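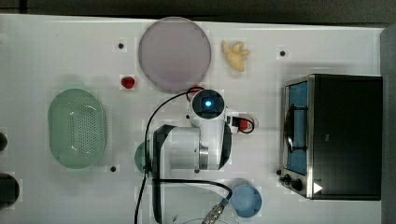 The Tasgate bench cell from overhead, with the arm at centre and the toaster oven to the right

Tasgate bench cell

The Tasgate bench cell is a tabletop robot workstation in Mostcombe, built around a single white arm and used for handling kitchenware, toy food and other light household objects. It is known among people who look after small robots less for what it does than for the way it is kept going, and its maintenance routine, usually called the Zepeda round after the binder it was first written up in, has been copied in whole or in part by a fair number of workshops with similar equipment.

Layout

The arm stands in the middle of a white tabletop, with its work laid out on every side of it. The heavier and more permanent item is a black toaster oven with a stainless steel frame, kept on the right with its glass door turned inward to the arm. Lighter things such as a plate, a colander, a light blue cup and small pieces of pretend food are moved about from session to session, and it is a point of some pride at Mostcombe that these are allowed to end up wherever they end up.

The arrangement is convenient for the arm and rather less so for whoever has to service it. A person working on the base must reach in past the crockery, and the usual advice is to clear the near side of the bench completely before picking up a hex key, however small the job looks. (It is remarkable how far a dropped screw will travel on a smooth white table, and how happily it will settle under an oven.)

Setting up

Commissioning begins with the table and not the arm. The top is levelled, wiped down and left overnight, after which the level is checked again in the morning. The base is then fastened in stages, working across from one side to the other, and the arm is run slowly through its range with nothing on the bench at all.

Only when that has gone quietly is the oven brought in. Its position is taught by hand, with the arm guided to the door and back again at low speed, and the taught path is repeated 100 times before anyone is allowed to call it finished. Jovita Gallegos, who wrote most of the original procedure, was fond of having this done on a Sunday, when the building was still and an odd noise in a joint could be heard from across the room. Later editions of the binder drop the Sunday but keep the listening.

Cable care

Cables account for more lost time on the cell than anything else, and the Zepeda round gives them its longest chapter. On the arm at Tasgate the cabling runs along the outside of the housing, with a black cable looping out near the upper joint before it heads down the side. The loop needs enough slack to let the joint turn freely, and not so much that it can hook a passing cup. Finding the happy middle takes patience, and the binder suggests moving the joint to each end of its travel with one hand held lightly on the cable, feeling for the moment it begins to pull.

Threaded connectors are done up finger-tight and then checked again after the first hour of running, a habit that came in after a long and rather miserable week of intermittent faults in the cell's first winter. The replacement harness, made up by Sodico, is fitted with the power off and the arm resting in its folded position. Ties are put on loosely at first, the arm is exercised, and the ties are drawn down only after that. Anyone tempted to skip a step is gently reminded that cutting off a dozen good cable ties is no way to spend an afternoon.

Gripper and wrist camera

The gripper has two black fingers, carried on brackets and held by small silver-headed screws. Every four weeks these screws are gone over one at a time with a torque driver, and each finger is wiggled by hand for play. 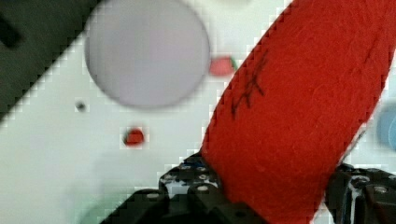
Grip is tested on a soft object first, and felt has long been the favourite at Tasgate, being forgiving of a finger that closes a touch too hard. The object is taken near one end, lifted and held at a tilt, and the technician watches the wrist camera's view for any creeping between the finger faces. Felt does have the drawback of shedding, so the fingers are brushed out afterwards with an old paintbrush, working away from the moving parts. Compressed air is discouraged, as it tends to drive fluff further into the mechanism, where it is a great bother to get out again.

The camera itself wants very little. Its lens is wiped with a dry cloth, the mount is checked for looseness, and the view is compared with a saved one to make sure both fingers still sit where they did. If they have shifted, the mount is straightened by hand and the hand-eye calibration run over again from the start. Trying to correct a crooked camera in software is permitted by the binder but plainly not admired by it.

Finger pads are changed at 3,000 grasps, or sooner if they have gone shiny. Both are replaced together even when one looks perfectly good, and the old pair goes into a labelled envelope in case the wear pattern is of interest to somebody later on.

Repairs

The best-known repair to the cell is entry 426 in the service log, which concerns a wrist joint that had developed a faint tick on its return stroke. Two people spent most of a day inside the gearing before the sound was traced to a cable clamp brushing the housing. The clamp was turned around, the tick went away, and the entry is still given to new technicians to read with their morning tea.

Larger faults in the joints are not repaired on the bench. The affected module is removed whole, bagged with its screws and sent out, while a spare goes in and the oven path is taught afresh.

See also
Cable management
Hand-eye calibration
Preventive maintenance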